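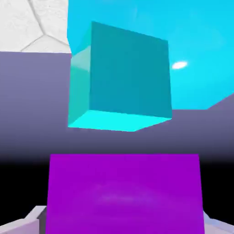

Why does the second madder bath keep going brown when the first one came out a clear red?

The pot ran too hot. Niall had it on the back ring, which doesn't turn down far, and it was simmering when I got in. Madder gives up its browns once it gets near a simmer, and after that there's no getting them out of the liquor again.

Dye room, Sunday, from 11 in the morning. Me (Mabli) and Niall Tosh, Chiamaka Ajayi from noon.

Carrying on from the last entry. The yarn is the Kneath two-ply, undyed, washed and mordanted with alum. We had 12 skeins ready and used 8. The other four are still in the damp bag on the lower shelf and need using this week or rinsing and drying. Label is on the bag.

First bath: chopped root from the Dernstead sack, soaked overnight in tap water, strained once through the old curtain. Two skeins in cold, brought up slowly over the small ring. Held it where I could just keep a finger on the outside of the pot. Left them in for 2 hours and then let them cool in the bath. Good even red, a bit toward orange. No streaks except where the tie was too tight on one skein. Figure-eight ties from now on, and loose ones.

Second bath: same root, same weight, same soak. Two skeins. Simmered by accident as above. Color is brick, going to brown at the ends. Niall likes it. I've kept it as a sample anyway and written "too hot" on the tag so it doesn't get matched by mistake.

Third bath: leftover liquor from the first, no new root, two skeins. Pale coral. Very even, better than I expected from an exhaust bath. I'd use this one for the border in the Bramovell blanket if Nest agrees. She asked for something quieter than the red, and the onion skin yellow we showed her was too sharp next to the gray.

Fourth bath: the same again but with a pinch of chalk stirred in before the yarn. Two skeins. Came out pinker and a little deeper than the third. The chalk didn't all dissolve and there was grit in the yarn, so it took three rinses. Next time mix it to a paste in a cup first and pour it through a cloth.

Water. Chiamaka thinks our trouble getting the Gurkudmont red is the water and has nothing to do with the root. The sample card from there is a much bluer red than anything we've had off this sack. Their water is hard and ours is soft, so the chalk result fits with what she says. It doesn't prove much from two skeins. She is going to bring back a can of water from her sister's, where the kettle scales up, and we'll run the same weight of root in both and compare.

Thermometer. The glass one reads low. I put it in boiling water next to the probe and they didn't agree at all. Please use the probe and put the glass one away. I don't want to throw it out until Nia has looked at it, as it was hers.

Washfastness. Cut a short length from each of the four baths, plaited each with plain white yarn, and washed them in the sink with wool soap, hand hot. First bath bled a little into the white. Second bled more. Third and fourth, nothing I could see by the window. Lengths are pinned to the board with the bath number under each. I'll wash them again midweek and check the white against a fresh piece.

Lightfastness strips went up in the south window under the card with the slots. One slot gets uncovered each week. The last set was spoiled when the card slipped, so this one is stapled – leave it alone please, even if it looks crooked.

Drying. All eight skeins are on the rack by the back door, weighted with the short poles. The brick ones were dripping onto the coral for a while before I moved them. Chiamaka checked and there's no mark so far, but look again when they're dry.

Root left in the sack: enough for three more baths at this strength. Nia Price says Dernstead won't have more until September, so we either go weaker or stop sampling and keep it for the blanket. I'd keep it. The spent root is in the bucket with a lid on, and I want to try one more exhaust on it before it goes on the compost.

To do

Mix chalk paste, small jar, label it
Ask Nest about coral for the border
Swap the back ring for the hot plate, or put the diffuser under the pot
New curtain for straining, the old one has a hole near the hem
Use or dry the four mordanted skeins
Hard water test when the can arrives, one skein each, same pot size

Niall has the key until Chiamaka is back. Alum is low – one more batch in the tub.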